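Ticket: finish on glass drop hangers coming off in the window
Product: Emolwood drop hanger, clear glass, brass-tone wire
Opened by: Viorica Costache
Handled by: Radu Pascu, Kornow workshop
Status: open, see last entry

**First report**

Customer bought 14 hangers for a shop window and hung them all on the same rod. In six of them the wire has gone from gold to a dull pinkish color near the top loop. The glass is fine. She says she never cleaned them with anything except a dry cloth. I have heard that one before, so I asked which cloth. It was the yellow kind that comes folded in a packet, and those are very often treated with polish. She is going to look for the packet.

I also asked whether the window faces the street. It does, and it gets wet on the inside in the mornings. The listing says "tarnish resistant," and I would like to know who wrote that and what they were resisting. We don't put it on the Surdu line, which uses the same wire.

**Checks, first round**

- Pulled two hangers from the same batch off the shelf. Color even all the way around, loop included.
- Rubbed one with a plain cotton rag for a good while. No change.
- Rubbed the other with a polishing cloth out of the drawer. The gold started to thin on the outside of the bend, where the wire is worked hardest.

So a treated cloth will do it. That doesn't prove a treated cloth did it to hers, and I don't want to write back as if it did. The supplier, Lallel, answered the same afternoon that the plating "meets normal expectations for decorative use." I asked for the thickness and got the same sentence back with a greeting on top.

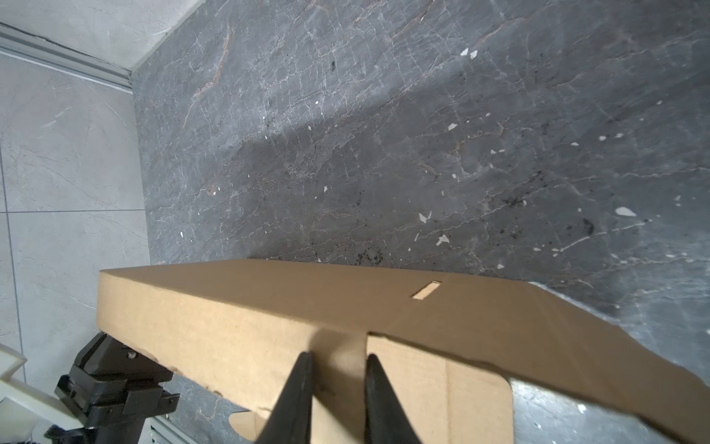

Her six came back to us on 11 March 2021. Four of them show the wear at the top loop only, where the wire hangs on the rod. The other two show it there and also down the twist above the crimp. If the cloth were the whole story I'd expect wear on the long straight part too, because that's where anyone would wipe. The straight part is clean on every one of them.

The rod is the piece I can't get past. I asked what it's made of and she said "metal, silver." I asked whether the hangers swing when the door opens and she said all day long. A hard rod and a soft plated loop will rub through sooner or later, whatever cloth is in the drawer. That would make it ours, at least partly, as the listing tells people to hang them "anywhere."

**Checks, second round**

Hung three new hangers on a steel rod in front of the small fan and three on a length of fishing line from the same rod. Left them going. I don't think much of fan tests as a rule. They wear things in a way no window does, and people read whatever they like into the result. But it's cheap and it was already on the bench.

After a week: the loops on bare steel have a pale spot on the inside of the curve. It takes the loupe to see it. The ones on line have nothing I can find. None of them look like hers, and hers had been up since September.

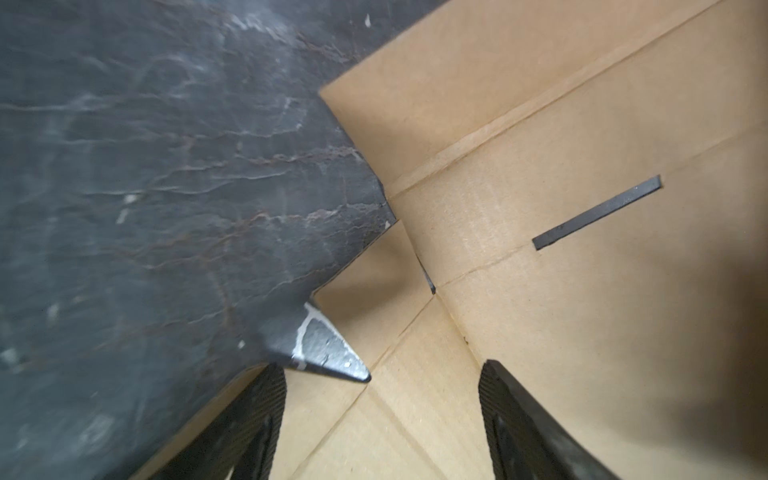 Daiane Camargo doubts the fan test means anything and has said so on the ticket: "You moved two things at once. Line is softer than steel, but it also gives, so the loop isn't turning against it the same way. And you have no damp in there. Put a wet sponge under them and then talk to me." She also points out that the pinkish color is copper showing, and that copper in a damp window would go brown before long, so the wear on the customer's hangers may be fairly recent.

Fair on the sponge. I've added a tray of water under the rod and started over with fresh hangers. I'm less sure about the copper argument. The customer could have been wiping the brown off along with everything else, and we're back to the cloth.

Viorica wrote in again to say the packet is gone, but she remembers it smelled "a bit like a garage." I'm putting that down as a treated cloth, unconfirmed.

Offer made in the meantime: replace all six, with a loop of clear line on each so the wire never touches the rod. She accepted, and asked whether the line will go yellow in the sun. I told her I don't know.
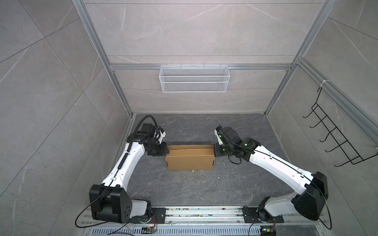
Can the worn hangers be replated and sold as seconds? We'd have to take the glass off to do it, and the crimps don't survive being opened, so they go in the scrap wire tin.

**Still to do**

- Get a thickness figure from Lallel in writing. If they send the sentence again, cut a loop and have it measured.
- Take "tarnish resistant" off the listing until somebody can back it up.
- Change "hang anywhere" to say what the rod should be, or include the line in the packet.
- Look at the damp test when it has had the same time as the dry one.

Leaving this open. R.P.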